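Week 7 notes: recommendation rows on TV boxes

Recap from last time: search = viewer knows what they want. Recommendations = viewer doesnt. Today only the second one.

Case for this week is Samomach, the streaming box. Home screen has 4 rows. Top row is picked by staff, same for every household. Other rows built from watch history.

Catalog for the exercise: 1,697 titles. Use the Workdale spreadsheet, old one has duplicates.

Terms to know
- cold start: new account, no history, so what goes in the row?
- implicit signal: watched to the end, quit early, rewatched
- explicit signal: thumbs, stars. Few people bother
- popularity bias: hits get shown, so they get watched, so they get shown

Shared accounts!! Kids cartoons in the afternoon, crime drama at 10 pm, one profile. Averaging the two gives a row that suits neither viewer. Time of day helps. Separate profiles help more, if people use them.

Homework: take the first 200 titles, build one row for a brand new account at 8 pm. Half a page on why. Bring it on paper, printer in Utbridge lab is working agian. 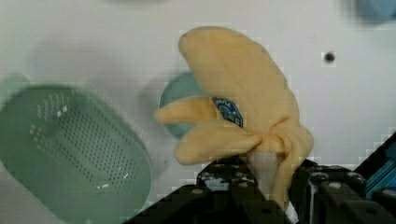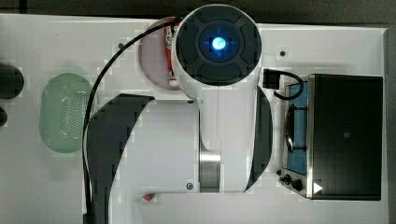
Inga asked whether a trailer that autoplays should count as a watch. No, leave autoplay out of your signals unless the viewer goes on to open the title.

Related notes
Week 5: Program guides and channel order
Week 6: Voice search on the remote
Week 8: Ads inside the home screen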